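FOR IMMEDIATE RELEASE
08/11/2022

Namico Opens Its Doors to Small Food Makers Who Need a Shelf-Life Test

Zunport — Hi, I'm Nadine Qaisi, and I run Namico, a little food testing lab on Benavides Street. I'm writing this release myself, so please forgive me if it sounds more like a letter than a press release. We have news and I'm really happy about it!

Starting this month, Namico is taking bookings for a new service we're calling the Small Batch Plan. If you make hot sauce, pickles, jam, salad dressing, kombucha or anything else that goes in a jar or a bottle, and you make it in small amounts, you can now bring it to us and get it tested without signing a yearly contract. The price is $80 per product for the basic panel, which covers acidity, water activity and a yeast and mold check. The full panel is $200 and adds a shelf-life study with a written report you can hand to a store buyer or an inspector.

I used to make chutney. I sold it at the Saturday-style markets up and down the coast for years, and the thing that stopped me from getting into stores was always the paperwork. The big labs were perfectly nice on the phone, but they wanted a minimum of dozens of samples and a deposit that was more than I made in a month. I still have the quote in a drawer somewhere. So when I finally opened a lab of my own, I had those market tables in the back of my mind the whole time.

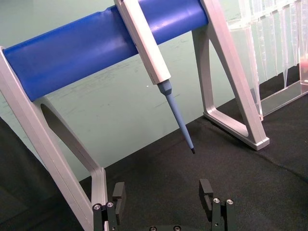
Small makers get stuck on the same few questions, and the biggest one is acidity. A recipe that tastes sharp and vinegary can still be on the wrong side of the line for a jar that sits at room temperature, and a change as small as a sweeter tomato can move it. You can't taste your way to a safe number, and home test strips are hard to read in anything dark or oily. So the basic panel starts there, and we'll go over the result with you by phone before the report goes out. If you come in for a visit you'll see that the bench gear is pretty ordinary stuff, like a pipette hanging from the blue crossbar of its stand, and I think that takes some of the fear out of the word "lab." People show up nervous, as if they're about to be graded, and I'd love for them to leave feeling like they've just talked to a neighbor who happens to know a lot about pickles.

We ran a trial of the plan in January with 10 makers, and they were wonderful about telling us what didn't work. Alfredo Lumbao brought in a pineapple hot sauce and had a very fair complaint about our intake form, which asked for everything in metric and had no room for a recipe written in cups. The new form takes cups. It also has a bigger box for ingredients, thanks to Gönül Yaman and her pepper paste.

"I'd been guessing at a best-by date for years and just picking something that sounded safe," says Gönül, who sells her jars under the name Florel. "Now I have a date I can print and a report to go with it. I've already sent it to two shops."

Mali Gittins, our lab manager, set up the sample drop-off and will be the person you meet at the counter. Kenneth Mangubat handles the reports and has promised me they'll be in plain English — I've read the first batch and he kept his word. If a product doesn't pass, the report will say what was off and what you might change, and the retest on the same recipe is half price.

A few practical things. Bring three sealed containers of each product, all from the same batch, with the date you made it written on the lid. Please don't bring anything you've already opened. Refrigerated items should come in a cooler with ice packs. Basic results take five business days. The shelf-life study takes as long as it takes, so if you're hoping to be in stores for the holidays, talk to us now about what can be done in time and what will have to wait for next year.

We can't test meat, fish or pet food at the moment. We'd like to, and we've had plenty of calls, but it's a different set of approvals and I don't want to promise a date.

Drop-off is open weekday mornings at 3,063 Benavides Street, Zunport (yes, the comma is on the building, it came that way). Parking is behind the bakery. To book a slot or set up an interview or a visit for your paper or station, ask for me or for Mali at the front counter.

About Namico
Namico is an independent food testing lab in Zunport, owned and run by Nadine Qaisi. It works with local growers, bakers and makers of packaged foods.

Media contact: Nadine Qaisi, Namico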